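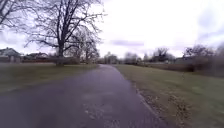 Leaf clearing by machine is the job of getting fallen leaves off paths and lawns without a person holding the rake, and it's one of the chores I get asked about most. I've been keeping this entry going since May, and I'm still adding to it (write to me if you know better!). People figure it must be easy, what with robot mowers already trundling around so many yards. But take a plain asphalt path with grass on both sides. On the left the grass runs right up to the asphalt with no curb at all, and on the right there's a band of brown leaves and bare soil lying along the seam, getting wider as it comes toward you. A person with a rake knows what to do with that in a second. A machine has to decide where the path stops, which brown stuff is leaf and which is dirt, and whether the blotchy pale patches on the asphalt are something to pick up or just wear.

Other names. I've seen leaf robot, path sweeper and yard rover all used for the same thing. Laiba Warraich, who got me into this whole subject, only ever says "sweeper," and I've mostly copied her.

Early machines. The first one I know much about is the Favlow, put together by Berwyn Landeg in 2000. It was a push sweeper with a motor and a bump strip, and it went straight until it hit something, then turned. On a walled patio it did pretty well. On an open path it wandered off onto the lawn and kept brushing, so you ended up with clean-ish grass and a leafy path. Berwyn sold 13 of them and I'd love to find one that still runs.

Current machines. Two come up again and again in my mail. The Cillinar follows a wire buried next to the path, the same trick a lot of mowers use, and it stays put nicely as long as someone has done the digging. The Liltar has a camera and tries to find the edge by itself. Asif Dogar let me follow his for an afternoon, and it was great fun to watch! It cleared 82 feet of path before it needed help, and the help was me lifting it out of a flower bed. It weighs a lot more than it looks.

What they can do. Dry leaves on flat, hard ground, yes. I'd call that part of the chore done, or near enough that I'd trust a machine with it while I was indoors. Short grass is so-so, and brushes tend to pull at the thin patches in a lawn that's already tired from winter.

What they can't do yet. Wet leaves are the big one. They stick to asphalt like stamps, and a brush strong enough to lift them also drags up soil from the verge. Shrubs are another, as leaves pile up underneath where a rover can't fit and a kid with a rake can. Then there's emptying. A bin on one of these fills up fast under a big tree, and somebody still has to walk out and tip it into a bag. Adeel Rana built a dumping ramp for his, called it the Satti, and it works if the machine lines up with it. Mine would not.

Cost. Expect to pay around 400 dollars for a used wire-guided one. I don't have a price I trust for the camera kind. A rake is still cheaper, and I own three.

See also: robot mowers, gutter cleaning, snow clearing (Daniyal Afridi is writing that one, so be patient with him).

Last changed Aug 21, 2018. I fixed the part about the buried wire, which I'd had running on the wrong side of the path.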